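8월 진행 보고: 연예 기사 속 양육권·이혼 보도 모니터링
작성: Sillden 편집팀 담당자 / 받는 곳: Minance 기금 사무국

안녕하세요, 이번 달도 보고서가 조금 길어질 것 같아요. 할 얘기가 많거든요! 커피 한 잔 들고 읽어 주시면 좋겠습니다.

지난번에 말씀드린 대로, 저희는 연예 매체가 유명인 부부의 이혼과 양육권 다툼을 어떻게 쓰는지 계속 읽고 있어요. 기사를 모으고, 제목을 뽑고, 법원 서류를 인용한 부분과 '측근에 따르면' 하는 부분을 나눠서 표시하는 일입니다. 듣기엔 단순한데 막상 해 보면 하루가 그냥 가요.

1. 기사 수집

이번 기간에 읽고 분류까지 마친 기사는 118건입니다. 그중 54건은 소송 서류를 직접 봤다고 밝힌 기사였고, 나머지는 출처가 애매하거나 다른 매체를 받아쓴 글이었어요. 받아쓴 글은 원문을 찾아 거슬러 올라가야 해서 시간이 훨씬 많이 듭니다. 한 건은 매체 세 곳을 거치면서 '공동 양육을 협의 중'이 '양육권 전쟁'으로 바뀌어 있더라고요. 저는 그 기사를 따로 빼 두었다가 교육 자료 초안의 첫 사례로 넣었습니다.

아이 이름과 나이를 그대로 적은 기사도 여전히 많아요. 이건 원래 분류표에 없던 항목인데, 읽다 보니 도저히 그냥 넘길 수가 없어서 중간에 칸을 하나 더 만들었습니다. 앞에서 이미 분류한 기사들도 다시 열어 채우느라 이틀쯤 늦어졌고요. (일정표에는 반영해 두었습니다.)

2. 용어 정리

'단독 양육권', '면접교섭', '친권'을 섞어 쓰는 기사가 정말 많습니다. 특히 해외 연예 기사를 옮길 때 법적 양육권과 실제로 데리고 사는 양육권을 구분하지 않고 그냥 '양육권'이라고만 쓰는 경우가 흔해요. 저도 처음엔 헷갈려서 Vulgate에서 펴낸 번역 용어집을 옆에 펴 놓고 작업했는데, 연예 기사 말투에는 잘 안 맞는 표현이 꽤 있었습니다. 그래서 기자들이 바로 가져다 쓸 수 있게 짧은 예문을 붙인 한 장짜리 용어표를 만들고 있어요. 지금 2차 수정본까지 나왔고, 다음 보고 때는 완성본을 붙여 드릴 수 있을 것 같습니다.

예문 쓰는 게 의외로 재미있어요. 너무 딱딱하면 아무도 안 읽고, 너무 가벼우면 남의 집 불행을 구경하는 글이 되어 버리니까 그 중간을 찾느라 한 문장을 대여섯 번씩 고쳤습니다.

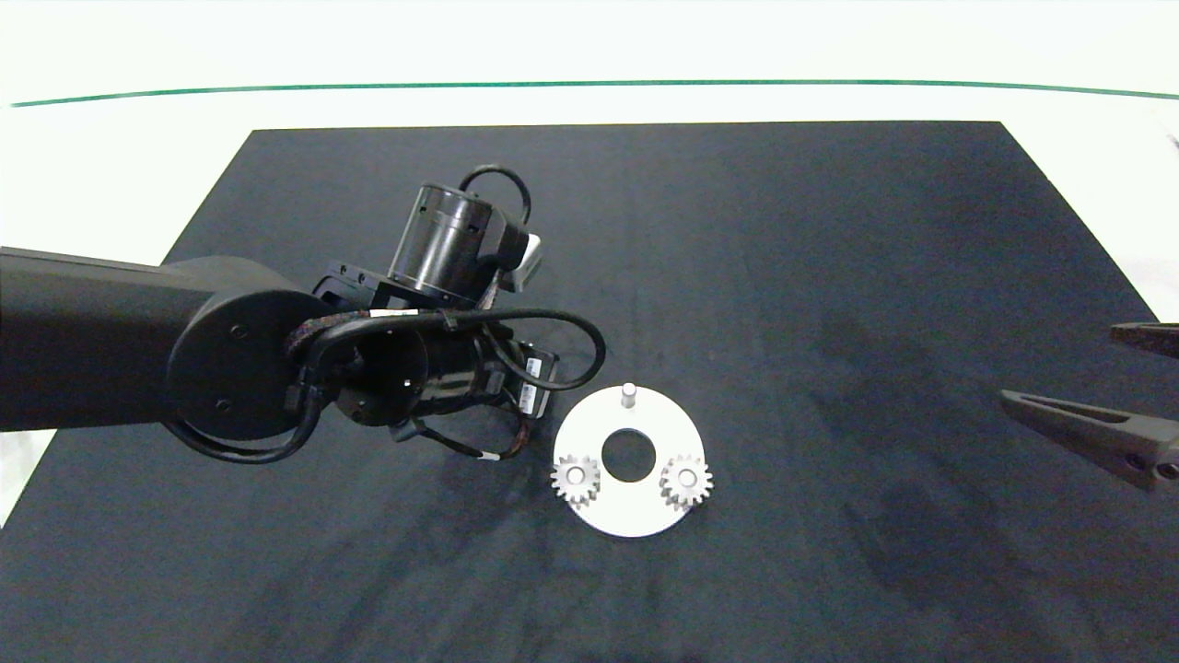
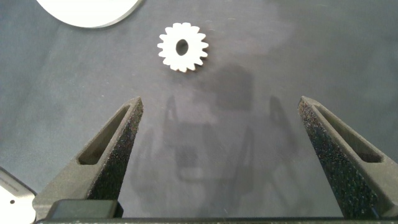 3. 매체 담당자 면담

연예부 데스크와 프리랜서 기자를 합쳐 8명을 만났습니다. 이름과 소속은 약속대로 밝히지 않을게요. 제일 많이 들은 말은 역시 시간이 없다는 얘기였어요. 새벽에 해외 기사가 뜨면 아침 출근 시간 전에 올려야 하는데, 서류 원문을 볼 여유가 어디 있느냐는 거죠. 저도 예전에 그 일을 해 봐서 고개만 끄덕이다 왔습니다.

그래도 반가운 얘기가 있었어요. 한 데스크에서는 이혼 기사 제목에 '폭로', '전쟁' 같은 단어를 쓰려면 다른 사람에게 한 번 보여 주는 규칙을 시작했다고 합니다. 저희가 시킨 건 아니고 자기들끼리 정한 거래요! 어떻게 굴러가는지 다음 달에 다시 찾아가서 들어 보려고 합니다. 혹시 잘 안 되고 있더라도 그대로 적어 드릴게요.

면담 녹취는 Verbruggen에 맡겨 풀었는데, 연예인 별명이나 줄임말이 엉뚱하게 적힌 곳이 많아서 제가 다시 들으며 고쳤습니다. 다음번엔 별명 목록을 미리 보내려고요.

4. 예산

크게 어긋난 항목은 없습니다. 자료 구독료가 예상보다 조금 덜 나왔고, 녹취 비용은 조금 더 나왔어요. 두 항목 사이에서 옮겨 쓰는 것으로 처리해도 되는지 확인 부탁드립니다. 교통비는 아직 정산 전인 영수증이 남아 있어서 다음 보고에 합쳐 올리겠습니다.

5. 잘 안 된 것

독자 설문은 솔직히 기대에 못 미쳤습니다. 문항이 길었던 것 같아요. 앞쪽은 다들 열심히 답해 주셨는데 뒤로 갈수록 빈칸이 늘어서, 지금 상태로는 결과라고 내놓기가 민망합니다. 문항을 절반으로 줄이고, 실제 기사 제목 대신 저희가 지어 쓴 제목을 보여 주는 방식으로 바꿔서 다시 돌릴 생각이에요. 실제 제목을 쓰니까 그 연예인을 좋아하느냐 싫어하느냐가 답에 너무 많이 섞이더라고요.

6. 다음 달 할 일

- 용어표 완성하고 면담했던 분들께 먼저 돌려 보기
- 줄인 설문 다시 시작
- 사진 사용 관행도 살펴보기. 아이 얼굴을 가렸는지, 가렸다면 어느 정도인지
- 교육 자료 초안 검토 의견 받기

초안은 사무국에서도 한번 봐 주시면 좋겠어요. 특히 사례 부분이 특정 매체를 흉보는 것처럼 읽히는지 궁금합니다. 의견은 메일로 편하게 주세요. 오후 4시 이후에는 전화도 잘 받습니다.

문의: Sillden 편집팀 | © Sillden | 맨 위로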